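Caltgate Makers Board > Workshop and Home > Can a robot do the boring chores yet?

gluepot_34
2022-08-29
Serious question. Serra shop floor, small parts, bins everywhere. Boss saw a Grundisier brochure and now wants an arm to do end of day tidy. Is any of this real yet or do I keep my broom

halfhitch
Keep the broom. Same part, same spot, all day long - fine, machines have done that for years. A messy bench is a different job.

mossrun
disagree. sorting stuff into bins is pretty much there if you're patient. wipes, wrappers, caps, whatever. slow but it gets there

halfhitch
Slow how? Our trial did 30 pieces in the time I do a whole bench. And it kept missing anything soft or flat.

mossrun
so leave it running overnight, who cares how long it takes

gluepot_34
I care, we share the bench with second shift lol

tin_lark
Been messing with this at Stastska since spring. Bins are the easy half. Wide yellow one with the open front, you can miss by a bit and the thing still drops in. Table is where it goes wrong. Small round caps roll, shiny metal confuses the depth reading, crumpled stuff never has the same shape twice.

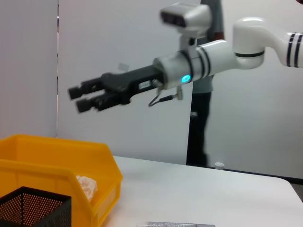

And two fingers is two fingers. Good for a block, bad for a rag. We got 16 clean picks in a row once and then it spent ages poking at a cap. Also somebody stays close the whole time, so count that persons hours too.

halfhitch
^ the hours part. never in the brochure

mossrun
ok but you had to babysit a dishwasher once too

halfhitch
No you didnt??

gluepot_34
So what do I tell the boss

tin_lark
Ask for a demo with your own junk, 500 pieces, mixed. Not their blocks. Then see who's still keen.

gluepot_34
will do, demo is sometime next month. Broom stays for now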